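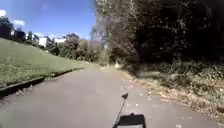 *The Sadgate path, seen from the Coltulier rover. The antenna at the bottom belongs to the robot.*

Radosław Rutkowska does not like the word "autonomous". When I use it for the second time, he corrects me politely and offers "self-steering". His team at Huder writes the software which keeps a small wheeled robot on a footpath, and he says this is already enough work for one group of people.

The robot is called Coltulier. The software is called Tichý, and it is older than the robot. It began as a student program for finding the edge of a road in a single camera picture. Today it has three layers, and the team keeps them strictly apart. Perception decides what is path and what is not. Planning draws a short line through the part which is path. Control turns this line into wheel speeds, 100 times per second, and it knows nothing about grass or trees.

I asked why a path without any painted lines should be difficult. A person can see at once where the asphalt ends. Rutkowska answered that a person has walked on many paths, and the program has mostly seen the ones they gave to it. For its first model the team marked 610 pictures by hand, every one with a border drawn between pavement and everything else. The work took most of the winter, and two people did not agree about where the border should be when dry leaves were lying over it.

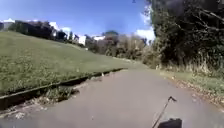 Leaves are still the subject of long discussions at Huder. A strip of them along the asphalt looks to the first model like the beginning of the verge, so it made the path narrower than it was, and the planner moved the robot to the other side. In Sadgate the other side can be a concrete channel. For a robot of this size, one wheel in a channel is the end of the day.

The solution was not a bigger model. The team gave every part of the ground a cost between "certainly path" and "certainly not", and leaves received a low cost in the middle. The planner can now drive over them if it must, but it prefers clean asphalt. A drop in the ground receives the highest cost, and there the planner also keeps a margin. Rutkowska showed me the settings file on his laptop. It is short – I had expected several pages – and next to the margin value somebody had written "please do not touch before asking".

Shadows are a different problem, because they move. Under trees the dark side of the view can be so dark that the camera loses almost all detail, and at the same moment the far end of the path becomes nearly white. Tichý handles this by trusting its own memory. It keeps a small map of the last 8 meters and adds new observations to it slowly, so one bad picture cannot change the plan very much.
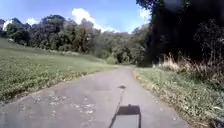 The robot's own shadow needed a separate rule. With the sun behind, it lies directly in front of the wheels and travels with them, always at the same distance. An early version took it for an obstacle and braked. Then it waited for the obstacle to leave, and the obstacle waited too. The present version calculates the direction of the sun from the clock and the compass, predicts where the shadow of the body and the mast should fall, and lowers the confidence of any obstacle which has exactly this shape. It does not remove the obstacle fully. Something real could be lying inside the shadow.

I stayed with the team until four in the afternoon. Much of the time was spent with log files. After each drive they play the recording again through the new version of the software and compare the steering commands with the old ones. If the difference is too large at any point, a small red mark appears on the time line, and someone must look at it before the change is accepted. Rutkowska thinks this replay tool is the best thing they have made, although visitors seldom ask to see it.

The next task is the bend. On a straight section the memory map helps, but where the path turns behind bushes, the planner has very little to work with and drives slower than it needs to. One colleague wants to add a simple street map. Rutkowska is against it for now, because footpaths on maps are often drawn several steps away from where they really are. They have agreed to test both ideas in April, with the same recordings and the same replay tool.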